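Category: News from the Network / Local Press

Small newsrooms, big month: what came out of the records workshop

What a January! If you missed the public records workshop (or had to leave at lunch, as quite a few of you did, we know you have papers to put out), here's a catch-up, and I'll try to keep it shorter than the workshop was.

We had 80 people signed up, reporters and editors from weeklies, two-person websites, a couple of community radio stations, and one high school paper whose students asked the sharpest questions of the day. Anika Kapoor ran the morning session on writing requests that agencies can't easily brush off. Her main point was to ask for the record by its proper name. She spent months asking one county for "information on road spending" and got a brochure. Then she asked for the purchase ledger, by form number, and got 1052 pages in one go. The room loved that one!

She also went through the retention schedule, a document I had never opened in eleven years of doing this job and have now read twice. It lists what an office has to keep and for how long, so it works as a shopping list. Find yours before you write your next request. If your state archive posts it in some awful format, write to us and we'll help you dig it out.

After lunch Igor Trnka talked about delays. His paper waited 90 days for a set of inspection reports, and he kept a plain log of every call and email along the way: date, name, what was said. When the appeal came, the log was most of the case. He's kindly letting us share his template, a single page that you can print and stick in the folder. I've already started using it for a request of my own and I wish I'd had it years ago.

Then the part I was most looking forward to, the panel on press freedom in small places. Ludmila Havlíček spoke about what pressure looks like in a town where the mayor's cousin buys the back-page ad. It's rarely a lawsuit. More often it's a phone call, a seat that's missing at a briefing, a notice that goes to every outlet except yours. Sylvain Hamel disagreed with her a bit on how loudly to respond (he's for printing every refusal, every time, with the official's name on it) and they went back and forth for a good long while. I could have listened to another hour of it. 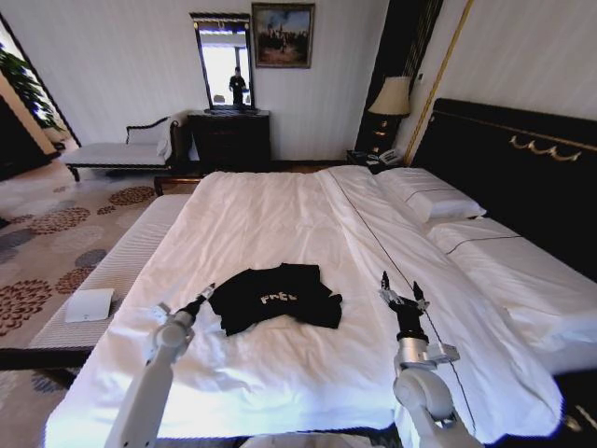

One thing they did agree on was writing these incidents down somewhere other people can find them, and that brings me to the news I've been itching to tell you. We're starting a shared log! Any member newsroom can add an entry when a request is stonewalled or a reporter is shut out of a public meeting. Blažena Hájek is building it on Naduneo, the same tool we use for the story exchange, so your current login will work. The first version has 4 fields and takes a couple of minutes to fill in. Entries stay private to members unless you tick the box to publish.

Blažena would love a few more testers before it opens to everybody, especially from radio, where things happen on air and the paper trail is thinner. Reply to this newsletter with "log" in the subject line and she'll set you up.

The slides from both sessions are in the members' folder, along with Igor's template and Anika's sample letters. The panel audio is still being cleaned up and will go in the same place.

Contact the editor | © Local Press Network | Back to top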